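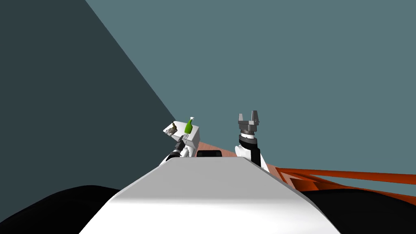 À quelle fréquence faut-il détartrer la chaudière de la Jukus ?
Tous les 30 jours en eau dure, sinon quand le voyant reste orange après la chauffe.

4. Détartrage

Prévoir 20 minutes environ. Machine éteinte, froide, bac d'égouttage vidé.

1. Retirer le filtre Draltura du réservoir. Le garder dans un verre d'eau, pas à l'air.
2. Remplir jusqu'au repère MAX, ajouter un sachet de détartrant Skesar. Pas de vinaigre – les joints n'aiment pas.
3. Poser un récipient sous le groupe, un autre sous la buse vapeur.
4. Allumer en tenant la touche tasse double. Lacher quand les deux voyants clignotent.
5. Ouvrir la vapeur. Laisser couler jusqu'à l'arrêt automatique.
6. Fermer, attendre cinq minutes. Ne pas éteindre pendant la pause, sinon tout reprendre à l'étape 4.
7. Rincer : réservoir plein d'eau claire, deux passages, groupe puis vapeur.
8. Remettre le filtre, flèche vers le bas. Jeter le premier café.

ATTENTION – eau brûlante à la buse. Enfants et animaux à distance.

Note : si rien ne coule à l'étape 5, la pompe est désamorcée. Fermer la vapeur, retirer et replacer le réservoir d'un coup sec, rouvrir. Toujours rien : voir section 7, Pannes.

Note : modèles avec groupe Thorlacius, démonter la douchette avant l'étape 3. Une vis, tournevis plat. Ne pas perdre le joint, il part facilement avec le marc.

4.1 Remise à zéro du voyant

1. Machine chaude, porte-filtre retiré.
2. Appuyer 8 secondes sur la touche vapeur.
3. Le voyant passe au vert. S'il reste orange, refaire un rinçage complet puis recommencer.

4.2 Dureté de l'eau

Réglage d'usine : dure. Pour changer, tremper la bandelette une seconde, secouer, lire après une minute. Reporter la valeur dans le menu (section 2). Avec une carafe filtrante, choisir « douce », mais refaire le test à chaque changement de cartouche.

Pièces et sachets : demander Lutz Brinkmann au service aprés-vente, numéro de série sous la machine, à gauche du cordon.

Dernière mise à jour : 2022-09-16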